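Course: Learning from Demonstration
Handout 9: Collecting examples by teleoperation
Version of 29/09/2022

Before the lab session, read sections 1 and 2. Section 3 you can read at the table.

1. What is one example

In this course, one example is a full recording of one attempt, from the moment the arm leaves its rest position until it comes back. We call it an episode. An episode contains the camera stream, the joint positions and the commands of the operator. If one of these three streams is missing, the episode is thrown away, also when the movement itself was very good.

Each pair of students records 21 episodes of the same task. Please write the task sentence before the first one and do not change it later. "Lift the blue block from its stand" is a good sentence. "Move the block" is too open, and in April two groups understood it in different ways.

2. Failed attempts

Do not delete them. Mark them with the letter F in the Brorero log and write a few words on what went wrong -- slip, wrong object, operator stopped. The Usden script reads this column and puts such episodes in a separate folder. An episode longer than 12 seconds is usually a sign that the operator was hesitating, and it should be marked with H.

3. Arranging the table

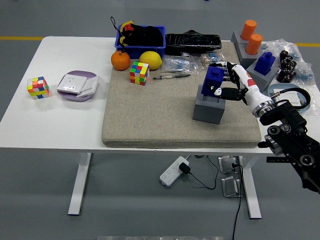 Variation between episodes is as important as their number. A policy which has seen the target only on a clean surface often fails when other things are near it. For this reason we leave unrelated objects on the table, such as the fruit, the puzzle cubes and the bags of small parts. The objects to be grasped stand on gray square pedestals, and the hand holds a dark blue block by closing its segmented fingers on it. A second block of similar shape is on another pedestal, so the task sentence must say clearly which of them is meant.

Between episodes, move at least two of the unrelated objects. The mat stays where it is.

Homework: exercise 2 in the Barbieri reader. Upload your log to the Julcombe folder before the next lecture.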